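Vom Umziehen des Schreibtischs und vom Briefeschreiben 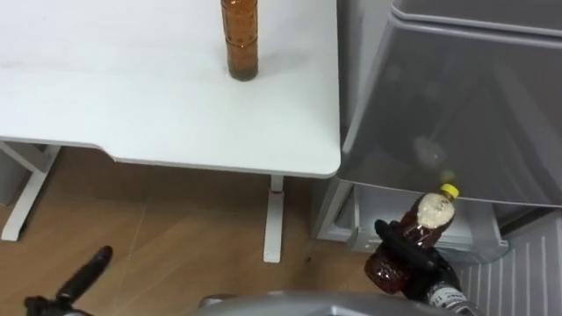
Seit August schreibe ich wieder Briefe. Richtige, mit Füller, auf Papier, das man falten muss, und mit einer Marke, die man sich vorher besorgt haben sollte (dazu komme ich noch). Angefangen hat es mit Vendula, Vendula Lukáč, mit der ich vor einer halben Ewigkeit in Olmütz ein Zimmer geteilt habe und die mir zum Geburtstag vier eng beschriebene Seiten geschickt hat, einfach so. Ich habe sie im Stehen im Treppenhaus gelesen, die Einkaufstasche noch über der Schulter, und oben gleich noch einmal. Und dann wollte ich natürlich antworten und merkte, dass ich gar keinen Platz dafür hatte. Am Küchentisch liegt immer etwas, auf dem Sofa bekommt man eine Schrift wie auf einer Zugfahrt. Also wird jetzt am weißen Schreibtisch geschrieben, der mit der abgerundeten Ecke, und wenn der Abend länger wird, steht hinten an der Kante eben eine große braune Flasche, damit ich nicht dauernd aufstehe. Aufstehen ist nämlich der Tod jedes Briefes. Man will nur schnell ein Glas holen, und eine Stunde später hat man den Kühlschrank abgetaut.

Der erste Versuch war furchtbar. Ich hatte vergessen, wie langsam die Hand ist! Im Kopf war ich schon drei Sätze weiter, auf dem Papier stand noch »Liebe Vendula, wie sehr habe ich mich«, und dann wusste ich nicht mehr, worüber ich mich gefreut hatte. Durchstreichen wollte ich nicht, also habe ich neu angefangen, und noch einmal, und beim vierten Bogen habe ich es gut sein lassen und einfach durchgestrichen. Vendula streicht auch durch, sogar sehr schwungvoll, man kann darunter noch alles lesen, und gerade das sind oft die schönsten Stellen. In ihrem letzten Brief stand unter so einem Strich: »und eigentlich vermisse ich den Zug nach Prag mehr als Prag«. Darüber denke ich seit Wochen nach.

Zum Papier: Ich habe einiges ausprobiert, und wer es eilig hat, kann diesen Absatz gern überspringen. Der Block von Torkard ist schön dick, 40 Blatt, aber meine Tinte braucht darauf ewig zum Trocknen, und weil ich mit der linken Hand schreibe, sah der halbe Brief aus wie durch Regen getragen. Jetzt nehme ich die losen Bögen von Sisonetti, die sind cremefarben und ein bisschen rau, und der Füller macht darauf ein kleines Geräusch, das ich sehr gern habe. Bei den Umschlägen bin ich weniger wählerisch. Hauptsache, sie sind gefüttert, sonst liest die halbe Hausgemeinschaft mit -- nicht, dass ich jemandem etwas unterstellen möchte.

Dann die Sache mit der Post. Bei uns im Viertel gab es früher eine richtige Filiale mit Schalter und Gummibaum, heute gibt es das Fado, ein Café mit Paketannahme, und man steht mit seinem Brief zwischen den Leuten, die einen Milchkaffee möchten. Ich habe mich anfangs geärgert und mich dann doch daran gewöhnt, denn der Mohnkuchen ist ausgezeichnet. Der Bus 613 hält direkt davor, und wenn ich die Zeit richtig erwische, bin ich in 10 Minuten wieder zu Hause. Meistens erwische ich sie nicht. Dann setze ich mich eben ans Fenster und schreibe noch eine Karte, meistens an meine Tante, die sich über jede freut und jede einzelne an die Speisekammertür klebt.

Was schreibt man überhaupt, werde ich manchmal gefragt, es passiert doch so wenig. Das dachte ich auch. Aber Vendula hat mir eine ganze Seite über ihren Nachbarn Ševčík geschrieben, der am frühen Morgen im Hof Trompete übt, mit Dämpfer, aus Rücksicht, und immer dieselben acht Takte. Am Telefon hätte sie das in einem Satz erzählt. Im Brief kenne ich nun den Hof, die Wäscheleine, den Hund von gegenüber, der beim fünften Takt einsetzt. Ich habe ihr im Gegenzug von meinem Keller berichtet, in dem ich die alte Schachtel mit unserer Studentenpost wiedergefunden habe. 203 Briefe und Karten, ich habe sie auf dem Fußboden nach Jahren sortiert und dabei das Abendessen vergessen. Ein paar davon schicke ich ihr demnächst zurück, leihweise, damit sie sieht, wie streng sie damals über meinen Liebeskummer geurteilt hat (sie hatte in allen Punkten recht).

Die Antwort an sie liegt übrigens halb fertig da, zweieinhalb Seiten sind es schon. Mir fehlt noch der Teil über den Trompeter, und Marken muss ich auch wieder kaufen.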